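Motstead Blending Room - Monthly Safety Checklist, Perfume Concentrates and Alcohol
Area: Josola line, Room 23

1. Flammable storage
Alcohol drums closed and grounded: PASS
Cabinet doors self-close and latch: PASS
Volume outside cabinet at time of check: 40 liters, within room limit.
Comment: Drum label 1108 is peeling. Replace before next draw.
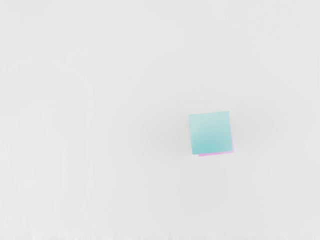
Teal cube on light gray surface, seen from above.

2. Ventilation
Hood airflow alarm tested: PASS
Make-up air grille clear: FAIL
Comment: Cartons of Darkine caps stacked against the grille. Moved during the check, but the floor marking is worn and should be repainted. Hood sash was found fully open with no work in progress - post the closing height on the
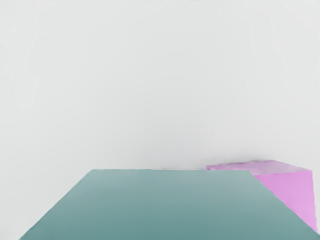 left side of the hood, at eye level. Filters are due for a change in January.

3. Allergen and ingredient handling
Safety data sheets on hand for all raw materials: PASS
Gloves rated for citrus oils and aldehydes: PASS
Rose and amber bases kept below the shelf limit: PASS
Comment: One litchi accord bottle had no open date. Set aside until the lot is confirmed.

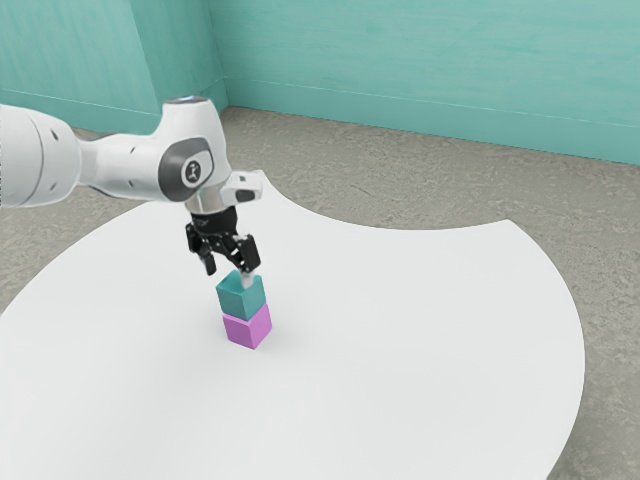 Spill kits were checked at both doors. Absorbent and bags are complete; the goggles in the east kit are scratched and need replacing. Wipe-down instructions cover benches and scales only. They should also cover smooth white housings like those on the arm, including the neck and the rim of the dark cap on the joint. Use a damp cloth, no solvent.

4. Filling and crimping
Guard interlock stops the crimper: PASS
Static straps tested: PASS
Sample run of 300 vials, broken glass cleared: PASS
Comment: Hjaltested tray liners are acceptable for alcohol contact.
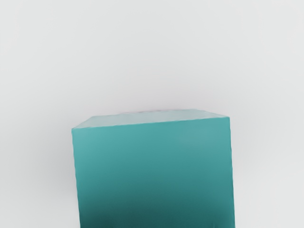

Eun-ji Jang: Item 2 should stay open until the floor marking is repainted. The cartons were in the same spot last month, and moving them did not fix it.

Status: item 2 open. Goggles and drum label on order.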